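Bugti Bin-Picking Collection: Data Card

Version of 5/26/19. Maintained by the Skiser manipulation group.

Summary

Bugti is a set of grasp attempts recorded for training and testing picking policies. It holds 1,506 attempts, of which 625 are labeled as successful. Each attempt is stored in its own folder with a still from the fixed camera, the joint log and a label file.

Intended use

The collection is meant for research on grasping mixed household items and hand tools from a shared bin. It has not been reviewed for use in production cells, and Skiser does not recommend it for that purpose.

Collection procedure

All attempts were recorded at the Takolia site with one arm and one gripper. An operator filled the bin, started the session and stayed within reach of the stop button. Items were returned to the bin after 20 attempts or when the arm could no longer reach any of them. Poses were not arranged by hand - items stayed as they fell.

Objects

The object pool was chosen for variety in shape, weight and surface. It includes drink cans, plastic cups, scoops and screwdrivers. Cans were kept in the pool after they became dented, and the label file does not record their condition.

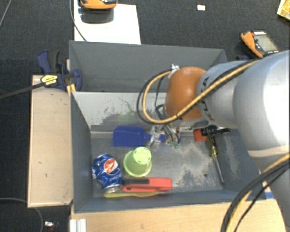 Thin items lying against a wall of the bin remain the hardest group. Users who report overall success rates are asked to report this group separately, using the field near_wall.

Labels

An attempt is marked as successful when the item is lifted clear of the bin and held for the full check period. Dropped items are marked as failures. Attempts stopped by the operator carry the label void and should be left out of training.

Known limits

- Cables on the arm hide part of the bin in many stills.
- Lighting was not controlled before January.
- Over 30 joint logs have short gaps, listed in gaps.txt.

Related work

The Tundumetti collection uses the same folder layout and may be loaded with the same scripts.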